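Is a 26 inch Ferkine cruiser frame worth $475?

Mekdes Tamiru
5/1/25
Guy near me is selling a Ferkine 26 frame and fork, no wheels, no cranks. He says it's a first-run frame and wants $475 firm. The paint looks way too fresh to me, and the serial is only 2 digits, which he claims proves it's early. I used to race 20s, so I know BMX, but not the big bikes. Does that serial story hold up or am I being sold a respray?

So-yul Ban
A short serial proves somebody owned a set of number stamps. I've had two Ferkines and both had the number on the left dropout, never the bottom bracket. Ask him for a close shot of the dropout before you drive anywhere. If the digits are filled with paint, it's been resprayed, whatever he tells you.
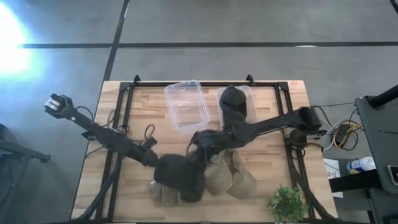
I'd also pull the fork and look inside the head tube. Sellers mask it badly and the old color is usually still in there. "Firm" tends to soften once you find it — mine did, by $49.

Elmarie Engelbrecht
buy it, they only go up

Vusumuzi Nkuna
They don't only go up. I sold mine last August for less than I paid. Check the chainstay welds behind the bottom bracket for cracks, and bring a straightedge for the dropouts. Original decals would change my mind on the price, but repro sets are everywhere, so I wouldn't pay extra on his word.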